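Notebook, desk tasks, hand-held gripper
September 2, 2023
Written up by B. Lowther

Carrying on with the mouse task on the Tawhiri set. Target from the plan is 400 good demonstrations of "pick up the mouse, put it back down on the pad, let go". Everything today was done with the hand-held gripper, no remote control. Remote control comes later on the Navora arm, once the leader handles are back from Pestovberg.

Started by redoing the calibration. The old one was from before the fingers were swapped and the opening width was reading wrong at the closed end. Closed fully, zeroed, opened fully, zeroed, did that three times and kept the last. Clikeo now shows the width going to nothing when the fingers meet, as it should. Saved under the new finger name so it doesn't get mixed up with the old files.

Mapping pass next. Slow sweep over the whole desk, left to right and back, then a few circles over the pad. First try lost tracking near the glass. I think the panel is the trouble: it gives the tracker very little to hold on to and there is a bright spot high on the right that moves as the gripper moves. Second try I kept the gripper lower and pointed more at the things along the back of the desk, which have plenty of print on them. Tracking held the whole way. Note for anyone mapping here: stay low, look at the boxes and bottles, don't tip up towards the glass.

Left the clutter alone on purpose. The first version of this task was recorded on a bare bench in January and the policy trained on it went to pieces when anything else was on the desk. It reached for a mug more than once. So the row at the back stays in, and between batches I shift things a bit, swap a pair, turn a bottle so the label faces another way. The mouse pad stays flat but can be moved and turned.

The approach I've settled on is to come in from the near side, fingers wide, one either side of the mouse, and stop for a moment before closing. The stop matters for the demonstrations. When I closed while still moving forward, the replay had the arm nudging the mouse away with the finger pads and then closing on air.
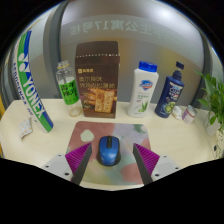
Before the close. Fingers open, mouse between them, not touching yet.

Height is the fiddly part. Too high and the pads only meet the curved back of the mouse, which slides out. Too low and the finger tips drag on the mouse pad and pull it along. I've been lining up the pads with the dark sides of the mouse and that gives a decent hold. The ribbed fingers may give a little once they close, so it doesn't need to be perfect left to right. It does need to be square. If the gripper is turned even slightly the mouse twists as it comes up, and then it goes down crooked.

Lift is a hand's width, no more. Hold, lower, open, back straight out towards me. I was pulling up and back together on the first batch and caught the mouse with one finger on the way out. Those are marked bad in the log, as is the one where I pressed record late.

Episode length: I'm aiming for short. Clikeo cuts at 2000 samples anyway and anything near that has too much hovering in it. Threw out the slow ones from the first hour, when I was still deciding what to do with my wrist. The policy copies hesitation just as well as it copies the rest.

Things that went wrong:
Tracking dropped in episode 778 when I leaned over and my sleeve was in front of the lens. Deleted.
Button on the handle sticks if pressed off centre. It registered twice and made an empty episode. Needs a look.
Memory card filled up part way through a batch. Fit a fresh one before starting, not after lunch.

For the next session I want the mouse starting at different angles. Everything so far has it pointing away from me, give or take, and I'd expect the arm to fail on a mouse lying sideways. Suggest 10 episodes per angle to begin with, then train a quick one and see which angles it's bad at before collecting more. Same for pad position: try it nearer the plant side, where the reach is awkward and the leaves may get in the way of the right finger.

Open question on the width signal. There's a small jump as the fingers let go, and I can't tell if it's the fingers springing back or the marker being lost for a moment. Plot width against time for a handful of episodes and compare with the video. If it's the marker, the calibration wants doing again with the light behind me.

Data copied to the shared drive, Tawhiri folder, raw only. Not processed yet. Gripper is on charge.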